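Hikari Home Forum > Storage and Organizing > Small plastic baskets: one per type or mix everything?

Flukport
4 August 2022
I'm trying to settle on a system for a shared work table. We bought a batch of plastic baskets with slotted sides and I want to give each one a job. My first idea was one for tape, one for toys and one for whatever is left over. My partner thinks that's too strict and that people will drop things in the nearest basket anyway.

Budget is small, 65 dollars for the whole table, and most of that is gone. I can still get labels.

Tape in a basket and the table with the baskets lined up at the back:

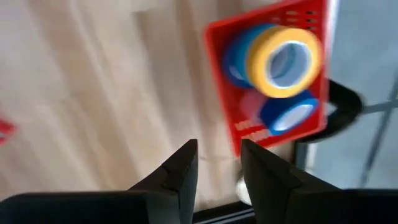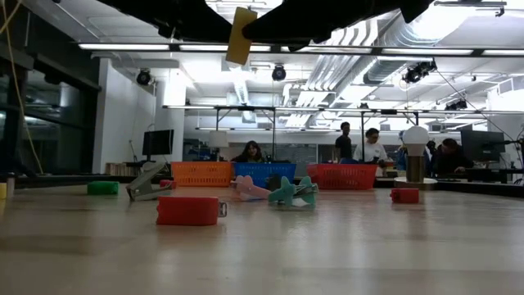

What I can't decide is whether color should mean anything. Orange, blue and red are easy to tell apart across a room, but I don't want to write up a chart for three baskets.

neves_913
Skip the chart. Put the tape in red and tell people once. We did color sorting in a craft room for two years and the only basket that stayed right was the tape one, probably since everybody needed it every day.

Fundham
I disagree about color. It works if the basket matches what goes in it. Blue tape in blue, red blocks in red. Kids pick that up faster than labels.

neves_913
Then you end up with tape in every basket. He has yellow tape too. Where does that go?

Fundham
Orange is close enough.

neves_913
Not for me – I'd be looking in all of them every time.

paperbox1280
Sort by size before you sort by type. Small pieces sink under rolls of tape and you have to tip the whole thing out to find them. Toy planes are fine in a basket by themselves, but I wouldn't put blocks on top of them. The wings on ours bent.

Also, anything with a light bulb should live on a shelf. I lost a good bulb last December that way.

Flukport
Good point about the bulb, I'll find it a shelf. The planes can have blue.

Going with red for tape, all colors of tape together. Blocks in orange. I'll try it without labels first and see how long it holds.

Fundham
Still think you should match the colors, but fine. Do the baskets stack? Mine have a rim that slips if they aren't full.

Flukport
Haven't tried stacking them. There's enough room along the back of the table to keep them in a row.

paperbox1280
Leave them in a row. Nobody puts anything back in the bottom one of a stack.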